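I teach a mat class in a rented hall in Husden, and I have a complaint about mirrors. More to the point, I have a complaint about how many of us put them up without asking what they do to the people standing in front of them.

When I trained, every studio had a full wall of mirror. You checked your shoulders, you checked your hips, you fixed whatever looked off. I never questioned it. Then I moved to a room with no mirrors at all (the landlord, Bart Verschueren, didn't want anything screwed into his walls - fair enough, they're old walls) and I spent the first month apologizing for it. Every single class! "Sorry, no mirror, just do your best."

By March I'd stopped apologizing. My regulars were moving better. I noticed it first in the roll-up, where half the class used to crank their necks sideways to see how far off the floor they were. You can't do a decent roll-up while looking at the wall on your left. Try it. Your chin goes one way, your ribs go another, and the next morning you text your teacher about your sore neck.

Amber Jacobs, who I've shared a studio calendar with for years, thinks I'm being stubborn about this. Her argument is that beginners have no idea where their bodies are, and a mirror gives them a fast answer. She has a point. I've had people swear to me their arm was straight up when it was pointing at the fire exit. But I'd rather put a hand near that arm and say "bring it to me" than send them off to look for the answer in the glass. The looking becomes a habit, and it's a really hard one to break later on.

And then there's the other thing, which people bring up with me after class, when they're rolling up their mats. Lots of grown adults don't want to watch themselves for an hour in leggings. One of my students is 69 and she told me she quit her last place because she spent the whole session staring at her own stomach. She was paying for that! She comes to me on 2 knees that have had a rough time of it, works harder than anyone in the room, and never once has to look at herself doing it.

I do get why owners like mirrors. They make a small room look big, and they look good on a website. When Postma opened their new place the pictures were all glass and pale floors, and I'll admit I wanted to move in. Juler went the same way a bit later. I've got nothing against a nice room, I'm as weak for a good floor and a big plant as the next person.
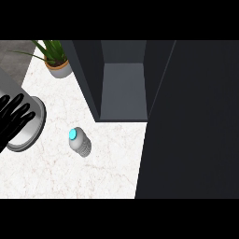 *Pale marble and a potted plant, in a computer rendering.*

But a room that sells memberships and a room that teaches are two separate jobs, and when you're spending the money I think the teaching should get first pick. If I had a fit-out budget I'd put it into thicker mats, decent heating and a door that doesn't bang during the rest at the end. After that, maybe one mirror. A narrow one on wheels that I could roll out for a standing exercise and then roll away again. Amber says that's me giving in. I say it's a tool, same as a strap or a ball, and I don't leave those out for the whole hour either.

If you teach somewhere with a mirror wall and can't do anything about it, turn the mats around for a couple of weeks. Have everybody face the back. They'll grumble - mine would - and somebody will keep peeking over a shoulder. Give it 20 minutes before you decide it's a disaster, and talk more than you normally do. You'll find out pretty quickly which of your cues make sense when there's no picture to go with them. A few of mine were terrible. "Lengthen through the crown" got me a room full of people holding their breath, so now I just say "get taller."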